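The pleasures of a pale table

Folke Eide runs his palm along a tabletop before he looks at it. I thought this was a bit of theatre until I tried it myself one Wednesday morning in his workshop at Stutlow, eyes shut, feeling for the places where the grain changed its mind. I missed most of them. Then I opened my eyes and saw a swirl as long as my hand, right under my fingers, and I have been looking at tables differently ever since.

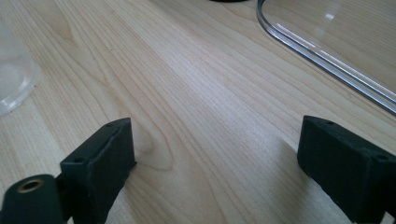
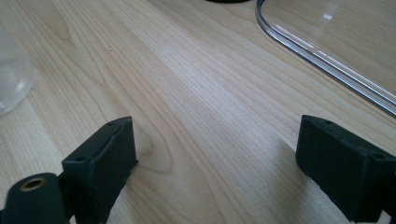 Pale wood, long grain lines and an oval swirl where they bend.

We tend to think of light-coloured wood as the quiet choice, the thing you buy when you can't face walnut. Spend an hour with it and you'll find there is a great deal going on! Creamy bands run alongside warmer tan ones, and then, for no reason you can see from above, a few lines will swing out and loop round on themselves before carrying on as if nothing had happened.

Eide has been making and mending tables for 45 years, and he still gets excited about a good swirl. "People ask me to put it at the end, where the bread bin goes," he told me. "I put it where they'll have their breakfast." A loop like that can be the mark of a knot close by, with the tree's later growth bending to get round it. Saw the same log at a different angle and you might get stripes from end to end.

The light matters as much as the wood. At the workshop the big doors face north-east, and by mid-morning the top of any table near them goes almost white, the grain fading out in the glare. Walk round to the other side and it all comes back, darker and more golden than you remembered. Eide makes his customers do this walk before they choose. Some of them do it four or five times, and one couple from Bustos did it until lunch.

Subira Waweru came at the subject from the other direction. She bought a second-hand table for her flat in Plativetti, painted a thick, sad brown, and spent most of March taking the paint off in the evenings with the radio on. She had no idea what was underneath. "I got one corner clear and rang my sister," she says. "It was the colour of shortbread." She paid 477 for it, and a dealer has since offered her 922, which she turned down without much thought. Her children have given names to the shapes in the grain (there is an owl, and something they insist is a bus).

Her advice for living with a pale top is cheerfully relaxed. Wipe up tea and red wine as soon as you notice them, go easy on the water, and dry the surface along the grain with a soft cloth. She moves the fruit bowl every week or so, as a patch that's always covered can end up a different shade from the rest. Strong sprays stay under the sink.

Eide agrees with nearly all of that, though he would add something on finish. A high gloss is lovely in a showroom and then you spend your life looking at the reflection of the ceiling lamp. He likes a softer sheen – enough to catch the daylight, not so much that you lose the lines. If you are shopping for a table, ask to see it near a window, crouch down until your eyes are level with the top, and look across it. You'll learn more about the surface in ten seconds that way than from any label.

He also wants you to clear it now and again. Take off the runner, the post and the pot of pens, and leave it bare for an afternoon. I did this at home with a table I've owned for years, a plain thing from a shop in Vanunon, and found a little oval curl near the corner where I keep the toaster.

The toaster now lives on the worktop.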